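Chapter 7
Observing Manipulation Work: The Demonstration Visit

7.1 Purpose of the visit

Earlier chapters treated grasping as a problem in contact geometry. A demonstration visit puts the same problem in an ordinary room with ordinary objects. The reader is assumed to have completed the friction exercises in Chapter 6 and to be able to sketch a two-jaw linkage from memory.

The running case in this chapter is the open day held each August at the Drondgate workshop, Bekunstead, where the Lorkava handling program is shown to students and the public. Visitors are admitted in groups of 20. Each group watches 2 tasks, one with rigid objects and one with cloth, and receives a printed log sheet. The program's catalogue lists 1097 recorded tasks, of which 677 involve fabric.

7.2 Hand-held grippers and cloth

A hand-held gripper is carried and positioned by a person. The operator supplies the arm motion, and the jaws set the limits on what can be held. This separates two questions that a visitor tends to run together: whether the motion was well chosen, and whether the end of the tool was suited to the material.

Cloth exposes the second question quickly. A garment has no fixed shape, and its thickness at the grasp point depends on how it is lying. A knit also stretches under load, so the displacement of the jaws and the displacement of the garment are not the same quantity. Folding generally calls for two points of control.

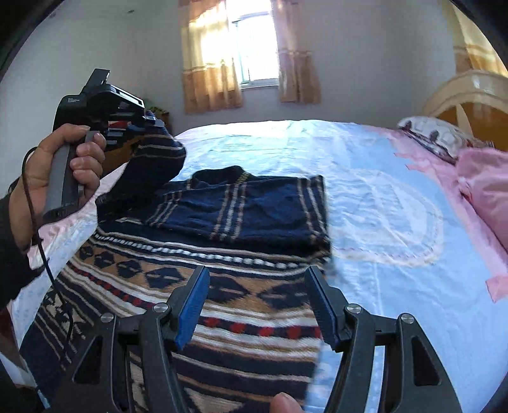 Figure 7.1 Garment handling with hand-held grippers. Sweater on a bed, partly folded over; near jaws open, blue finger pads facing inward.

The pivots in Figure 7.1 are marked by round screw heads on the black linkages. Students should note the width of the opening relative to the folded part of the garment, and consider where a second grasp could be taken without disturbing the first fold. The patterned bands of the knit are a convenient reference for judging skew.

7.3 Keeping a log

Record the state of the garment before each grasp, the grasp point, and the direction of travel. Do not record intent. Ngubane notation, introduced in Section 7.4, gives a compact form for all three entries. Where a jaw is hidden by fabric, leave the entry blank.

Review question 7.1 follows Section 7.4.

Shares: 20 | Comments: 2

Reader comments

kestrel_b: Section 7.3 says leave hidden jaws blank, but the log sheet has a tick box for it. Which one do we follow?

millpond: We used the tick box in our tutorial. Figure 7.1 was handy for the linkage sketch.

Copyright Drondgate Open Texts. Contact the editors | Back to top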